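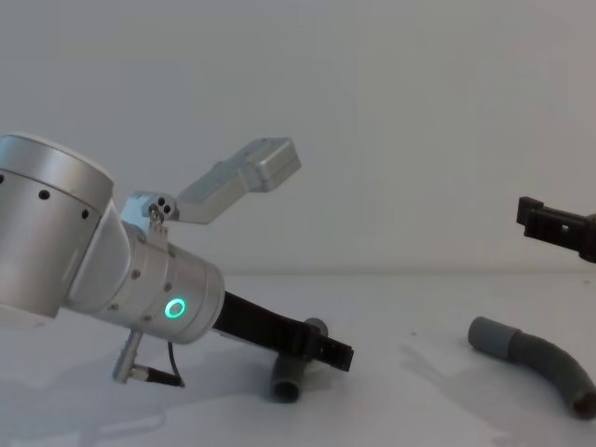
*Hose bench: short piece under the left gripper, curved piece over on the right.*

I put this page together for anyone at Gultex who's about to take over a hose bench from us. I joined hoses by hand for six years before the arms came in, and now I set them up, feed them and get them out of trouble. So this is the how-to I wanted in July, when we were still passing around one greasy printout with three people's handwriting on it!

The job itself hasn't changed. Two gray hoses, one white connector, push them together so both cuffs sit on the connector. The Irkudent order is 171 of these per shift and the Novow order is smaller, 86, but the steps are the same for both.

## Before you start

1. Wipe the table. Bits of grit get into the cuffs and then you get a joint that feels fine and fails the pull check.
2. Look at the ring light on each wrist. On our setup green means ready. Any other color, stop and go to the last section.
3. Follow the thin black cable with your eyes, all the way down to the gripper. It should hang in an easy curve. If it's pulled tight, the arm will run out of cable when it turns (ask me how I know).
4. Load recipe 19 on the panel. Recipe 49 looks almost the same in the list and is for the wider cuffs - read the number out loud, I still do.

## Laying out the hoses

Put the short piece on the left and the longer one on the right, with clear table between them. Don't fuss about getting them perfectly straight. Hose that has been coiled in a box wants to stay curved, and you can waste half a morning flattening pieces that the grippers would've picked up anyway.

What does matter is the ribs. Squash them with your thumb before you lay a piece down, and if they don't spring back, bin it. I used to do this without thinking while I was joining, and it was the first thing we lost when the arms started. We had a whole box go bad before Ghazala Pirzada, our shift lead, spotted that the check had simply dropped out of the job. Now it's a line on the sheet.

## Running the join

Seat the connector in the first cuff, then bring the open end of the second cuff up to it. Run at slow speed for the first join of every shift and watch the gap. You want the connector and the second cuff on one line before anything gets pushed.
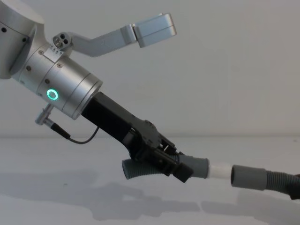

*Connector in the first cuff, second cuff lined up and a narrow gap still to close.*

This is the point to pause if you're going to. Bend down so your eyes are level with the hose and look along it. If the connector points high or low, nudge it with the jog buttons, one tap at a time, and look again. When you're happy, press continue and keep your hands behind the yellow line.

After the push, take the finished hose out and do the pull check by hand: a firm tug, no twist. A twist will walk the cuff off the connector even on a good joint. First five of the shift, then one in every ten.

## What your day looks like now

My wrists are better, that's the big one. Pushing cuffs on all day is rough on the thumbs and I'd stopped knitting because of it, and this winter I'm finishing that blanket! On the other hand it's a lot more standing and watching, and the bench is quieter than I'd like. There used to be four of us talking across it. We rotate every two hours now, which helps, and I'd fight to keep that if anyone on your shift suggests dropping it.

Pay was the other question everyone had. Setters went up one grade. Feeders didn't, and I think that's wrong, as feeders are doing the rib check and catching most of the bad stock. It's been raised and we're waiting to hear.

## If it stops

- Ring light not green: don't touch the hose. Press hold, write down what the panel says, call a setter.
- Hose slipped in the jaws: press hold, open the gripper from the panel, lay the piece back down and start that join over.
- Same fault three times: switch to the manual bench and finish the order by hand. The fixtures are on the Bondarchuk rack, second shelf, and please put them back there.

Last updated 2022-09-25. If your panel doesn't match these steps, tell me and I'll fix the page.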